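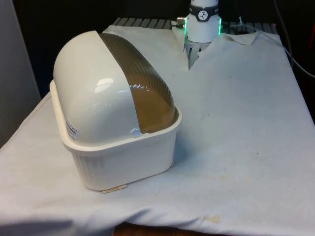

*White dome with a ribbed brown band, on the table.*

Well, the piano is in. It came up the side path on Wednesday, in the one dry hour we'd had all week, and it now lives against the inside wall of the back room, where I keep walking past it and lifting the lid like a kid checking on a new puppy. For those who've only just found the blog (hello!), it's a 1962 Drumitz upright in dark timber, with a few cup rings on the top and a tone I fell for before I'd got to the end of a scale.

I went to look at it in Gallagher back in February, telling myself the whole drive down that I was only looking. The seller had it in a sunroom, poor thing, with the afternoon light full on one end, and the finish on that side has faded to the colour of weak tea. I don't mind it. I did mind the sluggish keys in the tenor, and I played them over and over, far longer than was polite, trying to decide if I was hearing a real problem or just a few swollen bushings.

Swollen bushings, as far as I can tell so far, and a good deal of fluff. I had the fallboard off before I'd even made a cup of tea, and then the key slip, and then I thought I might as well have the bottom panel off too and see how the pedals were getting on. The trapwork squeaks. It's a lovely two-note squeak, nearly a minor third, and I'm almost sorry that a bit of new felt will be the end of it.

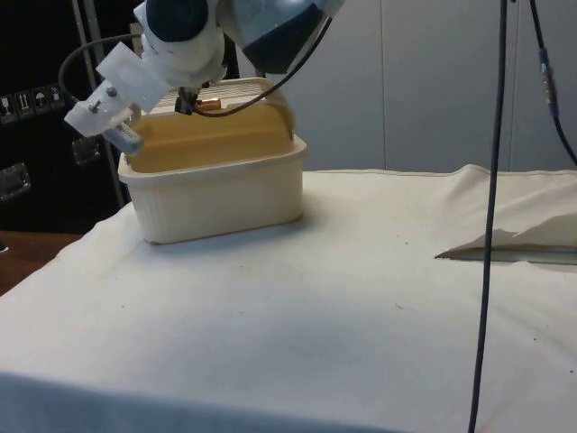

The felt is coming from Merkero, who did the last lot I bought for the old piano, and who cut it nice and square. I've ordered 2 thicknesses of punchings for under the keys as well, and I'm going to level the whole keyboard properly this time, with the straightedge, and not by squinting along it from the bass end with one eye shut (which is how I did the last one, and you could tell).

As for the tuning, I'm being good and leaving it alone for a few weeks. It was 10 cents flat at the A above middle C when it arrived, and a bit more than that up top, and everything in me wants to get the lever out. But it's come from a hot sunroom to a room that was 9 degrees when I got up this morning, and I'd only be doing it twice. So I play it flat. Slow things mostly, with plenty of pedal, squeak and all. I've even grown fond of one wild unison in the fifth octave that makes every hymn sound as though it's being played down at the pub.
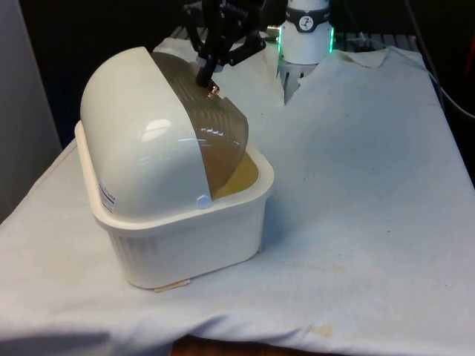
## What's next

Hammers, I think. They're grooved, though there's a fair bit of felt left on them, and I'd like to try a light reshape before I let myself daydream about a new set. I'll practise on the very top and bottom ones first, where my mistakes won't be heard so often.

I've also been reading through the Brernelero, that fat old regulating manual I found at a garage sale, and the chapter on let-off is so much clearer than anything I've seen online that I might copy my notes up here, if anyone would like them. Leave a comment and let me know! And if you've ever eased a tight keypin bushing without overdoing it, please tell me how hard you squeezed the pliers. I've got one note, the F sharp below middle C, that I'm a little scared to touch.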